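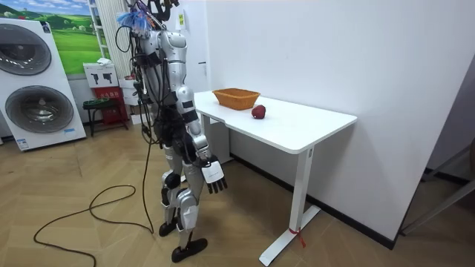 Silver and white, next to the desk

Notes from the Tunholm Youth Football Sideline
24/12/2023

Well, friends, the pads are washed, the cones are counted (we're short again, so please look in your trunks!) and I finally have an evening to sit down and tell you how the fall went and what we've got cooking for spring. Get yourself something warm, this one goes on a bit.

First off, thank you to everybody who came out for the October home game against Nirkitz. We lost it by a touchdown in the last minute, and I still think our kids played the best half of football I've seen from them after the break. The line had spent two weeks on nothing but first steps, and it showed. Our center, who had never snapped a ball before August, got every one of them back cleanly, including the one in the fourth quarter when the rain was coming sideways and I couldn't have held on to a dry sponge.

We finished the season with 21 players still on the roster, the same number we started with. I've been doing this long enough to know how rare that is, and I give a lot of the credit to the parents who drove, and to the older kids who made room on the bench for the younger ones. Team supper was loud and ran late, and the chili was gone before I got to it. 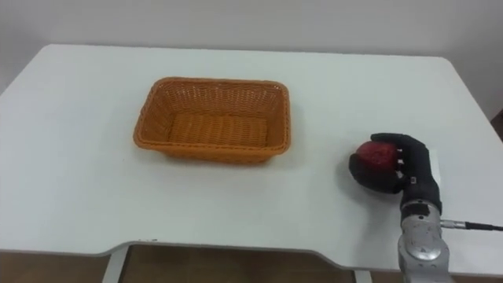

Where the money stands

I promised numbers, so let's have them. The raffle and the snack stand together brought in $3,260 over the season, and that beats last year's $3,152 even with one fewer home date. Of that, $1,740 has already gone to new helmets, which you'll have seen if you were at the last two games. They're the plain white ones. I know some of you were hoping for stripes – we may get to stripes.

What's left will go toward spring field rental and a second blocking sled. The old sled has been welded so many times that it pulls to the left, and I'm fairly sure we've trained a whole generation of guards to push a little to the right.

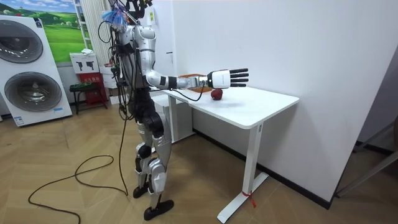 Reaching out over the apple

Spring plans

Flag football starts up again as soon as the lower field drains, and we'll be sharing it with Duna this year. They get the early slot and we get the late one, so expect to see their players coming off as ours go on. Please be kind about parking. The gravel lot fills fast, and the neighbors on the hill have been very patient with us.

For the coaches, we're running our line clinic again. It'll be two mornings, mostly outdoors, with stance and hand placement on the first day and pass protection on the second. You don't have to have played! Some of our best line coaches came to us from soccer and wrestling, and one from marching band, where they know a thing or two about footwork.

One last bit of news: a family who left us for Chiba last year wrote to say they've found a flag team over there and are still using our warm-up, high knees and all. I read the letter out at practice and the kids cheered, and then they wanted to know if we could play an away game. I said I'd look into the bus.

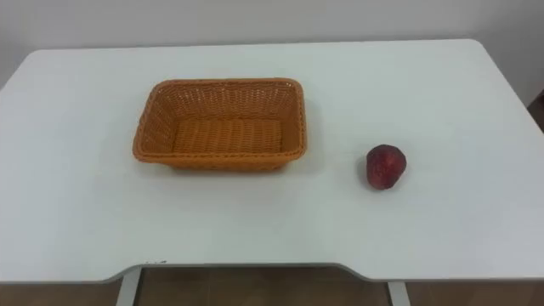
Basket and strawberry on the white table

Sign-up forms for spring are at the field house, on the shelf inside the door. Please fill in both sides, and write your phone number so that I can read it.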